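About Florkcombe

Home / About us / How we work

Florkcombe tests robots for people who are thinking of buying them. We are paid by the buyer, never by the maker, and we start from the view that a demo video proves very little. Most of what we publish is about things that did not work. If you came here for a list of awards, we don't have one.

We opened with one bench and a rented room. Today we run 8 benches, and every one of them is set up to make trouble for a machine: patterned cloth, shiny metal, things lying on their sides, things that belong in different rooms.

The Istero fault

People ask about this more than anything else, so it has its own section.

Istero is our own control software. In December it was running a two-arm clearing test when one hand kept pressing after contact. The force limit was set correctly. Istero read the limit once, at startup, and then lost it when the arm was paused and resumed. The arm went on pushing against a steel mixing bowl until the bowl slid into the bench rail and the motor tripped. The stop button was within reach and was pressed, but late, by someone who believed the number on the screen. So did the rest of us.

No one was hurt. We don't take much comfort in that. The same software had been through 2,136 runs without a complaint, and we had been quoting that figure to clients as if it meant the thing was safe. Very few of those runs included a pause. We had counted the easy ones.

What we changed

The limit is now read again after each pause, and a separate box made by Gurnent cuts power to the motors if the force goes over. The box doesn't talk to Istero and doesn't trust it. We went back through 176 old reports and marked the ones where a pause had taken place. Clients who got those reports were told, and two asked for their money back and got it.

A new build now has to get through 300 paused and resumed runs before it touches client work. We picked that number ourselves. It may be too low, and we would sooner say so than dress it up as a standard.

Working with us

Send us the task you want done, with the awkward parts left in. We will tell you what failed, how often, and whether a person standing nearby should worry. Reports are written in plain words. We don't sell robots or take a cut from anyone who does.

Bench work, contact tests with mixed household items

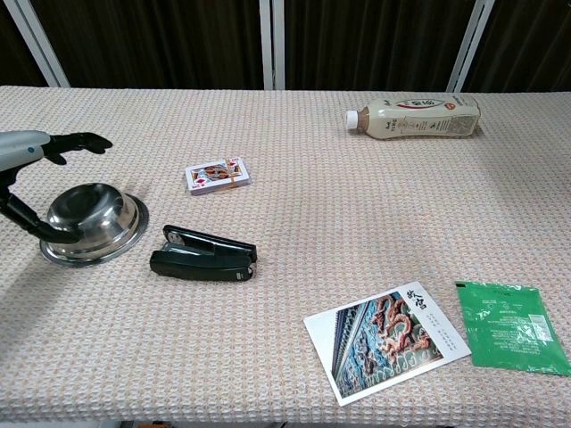
Breathnach wrote to us after reading this page: "Fine, you reread the limit after a pause. What happens after a power dip? I'd want that tested before I believed any of the rest."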